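Workshop notebook, bookbinding bench
21 April 2020

Back at the Wulovham ledger this morning, after leaving it under weights for longer than I meant to. The boards have come up lovely and flat, I'm pleased to say, and the new spine lining has taken well all along except for the last inch at the tail, where I suspect I was mean with the paste. I lifted that bit with the thin bone folder, fed a little more in with the small brush and put it back under the brick. It can stay there until tomorrow and I shall try very hard not to peek.

For anyone picking this up after me: the ledger has 841 leaves, which is a daft number for one volume, and whoever sewed it in the first place must have known it, as there are extra tapes at the middle of the spine that I have not seen on the others in the set. I have kept them all. The old thread was sound in most of the sections and I only resewed from leaf 112 to the end of that gathering and the two after it, using the unbleached linen, waxed lightly. Please don't be tempted to pull the new stitches tighter to match the old ones. They will settle as the book is opened and shut, and if they are too tight now they'll cut into the folds later on.

Paste notes, while I remember. I made the wheat starch a bit thicker than usual – the last lot from Jarnen seems to want more water and then, an hour later, seems to want less, and I have given up arguing with it. What worked today was to cook it slowly, leave it to go quite cold with the lid on, and push it through the sieve twice. The second sieving felt like a waste of time while I was doing it, but the paste went on like cream and I had no lumps under the repair tissue at all. The first batch I threw out. It smelt perfectly all right but it had gone stringy, and I've learnt that lesson before on somebody's family Bible.

The Boström press is squeaking again on the down turn. I put a drop of oil on the thread and wiped off the extra with a rag, then ran it up and down with nothing in it but waste board, in case of drips. Do the same if you use it this week, and leave a clean sheet on the bed when you've finished.

I also got round to sorting out the keys for the paper store, which has been on my list for ages. The flat one goes in the main lock and wants lifting a touch as you turn it, or it feels as if it's jammed. 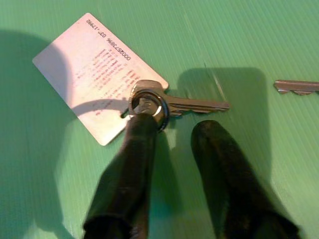
Paper store key, on its ring.

Inside the store, the Skerkach handmade is now on the second shelf down, with the heavier sheets at the back and the cream laid at the front. There are 11 sheets left of the toned tissue, so go gently with it, and do use up the offcuts in the blue folder before you start on a fresh sheet. I have written the grain direction in soft pencil on the corner of everything I could be sure of. Where there isn't a mark I wasn't sure, so test a strip before cutting.

After lunch I pared the leather for the corners. It's a nice piece of calf, a shade redder than the original, though I think it will calm down once it is dressed. Three of the corners went beautifully and the fourth I took too thin at the turn-in, so that one is in the scrap box and I shall cut another in the morning when my hands are fresher. I finished the knife on the 600 paper and then gave it a good long strop, which I ought to have done before I began.

Still to do on the ledger: new corners, ease the front hinge, put the title label back, and make a box for it. The box can wait until May if need be. The grey board we have is too light for a book of this weight, so I'll order the thicker sort along with more linen thread.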